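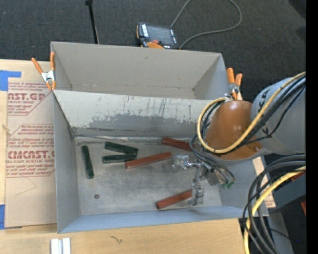

The hedgehogs of Rindby

Reading time: 5 minutes

When I moved to Rindby, I had never seen a living hedgehog. In the country where I grew up they are common, people say, but I lived on the ninth floor and the only wild animals I met were pigeons. So on my first autumn evening in the village, when something began to snort under the kitchen window, I thought it was a person.

It was a hedgehog eating a slug, and it made more noise than my neighbour's dog. I stood with a torch for a long time. The next morning I told this to the woman in the bakery and she gave me a telephone number written on a paper bag. "In case you find a small one," she said.

The number belonged to Estrella, the hedgehog hospital at the end of the road to the harbour. It is a low brick building, formerly a place for repairing boats, and from outside you would not guess that there are animals in it. Inside it smells of cat food and clean towels. Last year it took in 770 hedgehogs, and 93 of them came in one single week of November, when the first hard frost arrived early.

November is the difficult month. A hedgehog that is born late in the summer has not much time to become fat before winter, and without enough fat it will not wake up again in spring. The young ones then walk around in daylight, looking for food that is no longer there. People see them on the lawn at noon and find them charming. At Estrella they have a different opinion about this. A hedgehog in the sun is nearly always a hedgehog in trouble, and I have heard this sentence so many times during my visits that I now say it myself, to strangers, at bus stops.

The first thing an arriving animal gets is heat. Not food and not water, although almost everybody who brings one has already tried to give it milk. Milk makes them ill. They are put on a warm pad under a towel and left in peace, and only when the belly feels warm to the hand does somebody try with a little fluid. After that comes the weighing, the looking for ticks and fly eggs, and a small amount of dung under the microscope, where the lungworm shows itself as a thin moving comma.

I was allowed to help with the evening feeding for two weeks. My task was simple: take out the old newspaper, put in the new newspaper, fill the dish, write the weight on the card. It sounds like quiet work. But hedgehogs are extremely dirty animals, they walk in their food and they sleep in their water, and each one has its own manner of being offended. One rolled up and puffed when I only opened the door of the room. Another came directly out and bit my glove, and would not let go, so that I had to stand there with a hedgehog hanging from my finger until it lost interest.

They do not get names at Estrella, only numbers. I asked why, and the answer was short. Names make it hard to decide. Some of the animals come in with wounds from a garden strimmer, or with a leg that has been caught for days in a football net, and for these the kindest thing is not always the medicine. I had number 84 on my side of the room. It was a young female with a cough, and she weighed less than a good apple when she came. I am not supposed to have had a favourite.

The money is a story of its own. The hospital lives from gifts, from a summer market, and from a yearly sum of 2,000 pounds from Clolura, a company in the next town that makes garden fences. This last one caused some discussion in the village, and I can understand both sides. Fences are one of the reasons why the hedgehogs are disappearing from our gardens. An animal that walks far in a night cannot use a garden it cannot enter. But after a year of letters between the two, the company now sells a panel with a square hole at the bottom, just wide enough for a hedgehog and too narrow for most dogs. Several streets in Rindby have them. In my own street you can follow the row of holes from the church to the old railway, if you are willing to lie down on the pavement.

Since last spring there is also Stotis, a project where households write down every hedgehog they see, with the hour and the weather. I joined, of course. My reports were at first too long and I was asked in a friendly way to leave out the adjectives. From the maps one can already see that the animals avoid the new road almost completely and that they love the allotments, especially the neglected ones. The tidy allotments have hardly any visits. I have used this as an excuse for the condition of mine.

What should one do, then, if one has a garden and would like a guest? The advice at the hospital is mostly about things to leave alone. Leave the leaves in a corner. Leave the slug pellets in the shop. Look into the bonfire before you light it, or better, move the whole heap on the same day. Put a brick or a piece of board in the pond so that an animal which falls in can climb out. And put out water, a flat dish of it, also in winter.

Number 84 stayed the whole winter. In March she was moved to an outdoor pen, where she refused the wooden house and made her bed behind it. In April I drove with her in a cardboard box to the allotments, at dusk, with the window a little open. I put the box on its side under the hedge and sat down on an upturned bucket to wait. For a long while there was only the nose. Then she walked out, past my shoe, without any hurry, and went in under the brambles. I could hear her in there for some minutes, eating something loudly.

13 May 2023

More from this section

The owl that moved into the bell tower
Why your pond is green, and when to leave it
Counting bats from the back step
A second chance for the harbour seals
Letters: toads, tunnels and the new road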